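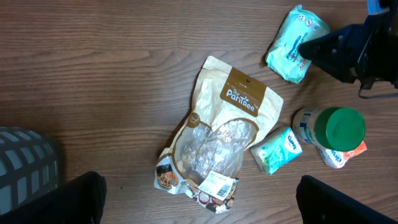
Equipment Planning Meeting — Minutes
7/16/25
Present: Uzma Jadoon (chair), Yeshi Endale (notes), bench staff

1. Previous minutes
Approved with one correction: the Jirnwood bench is funded from the lab line and not from facilities.

2. Gripper fingers
Y. Endale reported 87 spare fingers in stock across both sites. Present use will run the stock down before October. Costent quotes 400 dollars per boxed set, with a lower price on orders of five sets or more. Holley has not returned a quote. Soft packets and stand-up pouches remain the main test items for the packing work, together with jars and tissue packs. U. Jadoon asked that any new finger be tried on crumpled soft packaging before a bulk order is placed. Agreed.
Action: YE to order one Costent set for trial.

3. Wrist cameras
Two options were discussed: keep the current small unit, or move to a wider lens. The wider lens needs a new bracket and a longer cable. Cable routing on the present arms was raised again — loops near the wrist should be clipped, and clips are cheap. No purchase of cameras this quarter.
Action: UJ to add 200 cable clips to the next parts order.

4. Baskets and test goods
Test goods are bought locally and charged to consumables. The limit stays at 500 dollars per quarter. Opened or leaking packages are to be written off on the day, with the code entered on the sheet. Gray plastic baskets are to be kept as the standard type, as the pick height is already set for them.

5. Service contract
The Alipour contract ends in October. Renewal covers arms and controllers, but not grippers. YE prefers renewal for one year only. Deferred until the Holley quote is in.

6. Other business
Bench labels at Jirnwood still carry the old asset numbers. YE to reprint.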